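Teaching Two Arms to Wait for Each Other

The software group at Clerkolar has a small office above a bicycle shop, and the first thing the lead developer does when I arrive in the early afternoon is ask me not to lean on the desk. The two arms are holding their calibration, and he would like to keep it until supper.

He came to Canada from a background in factory control, where, he says, each machine had its own clock and its own fence. The planner his group is writing now, called Parkeo, has a different problem. Two arms share one small workspace and one task, which this month is packing snacks into a paper shopping bag.

"In the factory I gave every robot its own area and I went home," he says. "With a bag you cannot do that. The bag is in the area of both."
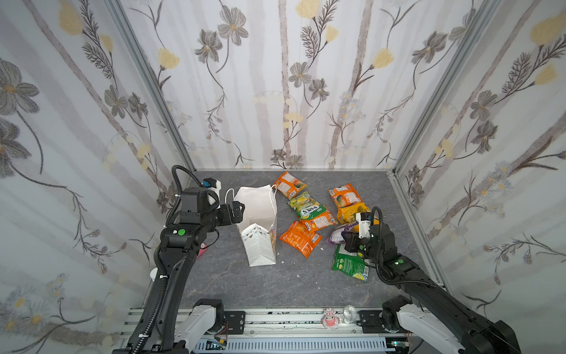 Packing snacks with two arms. The right gripper has hold of a purple packet.

Parkeo does not plan a full path for both arms at once. The group tried this for most of a winter and the computing time was too long. Instead, each arm asks for a piece of space before it moves, and a small scheduler gives the piece or refuses it. The developer calls this "parking", and the name of the project came from there.

"The word is silly, but it explains well," he says. "You look for a spot, you take the spot, you leave the spot. If you forget to leave, everybody behind you is angry."

Forgetting to leave was the bug of the spring. When a grasp failed, the arm went back to its rest position, but the software kept its reservation over the bag opening. The other arm then waited for 60 seconds, until a timeout released it. In the logs it looked like a very polite robot. The repair was 35 lines of code, and it took two people almost three weeks to find where to put them.

I ask about perception, which I expected to be the harder part. He makes a face. Soft packets are difficult, he agrees. They are shiny, they fold, and when one lies on top of another the segmentation often joins them into a single object. The group labelled 3,000 pictures by hand before the model began to separate the overlapping ones in a useful way.

"Green on yellow-green, this is my enemy," he says. "I buy my groceries now and I look at the colours. My wife does not like to shop with me."
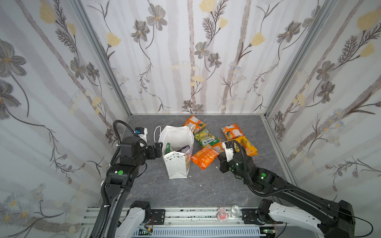 Photo: Clerkolar / Parkeo project

The bag itself gets less attention from the vision model than I had imagined. Parkeo estimates the rim and the handles, and it keeps a simple box around them which no arm may enter from the side. The box is updated every 500 milliseconds. He would like it faster, but a paper bag can shift a little when something touches it, and with quicker updates the planner began to chase small movements and changed its mind in the middle of a reach.

The other tool he wants to show me is the replay viewer, written by a colleague who became tired of reading text logs. It draws each reservation as a coloured block over time, one row for every arm. A good run looks like a brick wall. A bad run has long grey gaps, and one click on a gap opens the request that was refused and the reason for it.

"Before the viewer we discussed a lot," he says. "Each person had a theory. Now we open the gap and read."

Part of the scheduler will be released in May under an open licence, together with the viewer. The grasping code stays private for the moment. He says it still has too many comments in his first language, and some of them are not kind to the gripper.

My last question is whether the two arms will ever hand an object directly to each other. The code for it exists in a branch, he says, and he has run it with a wooden block. With a soft packet, he has not decided yet which arm should be the one to let go.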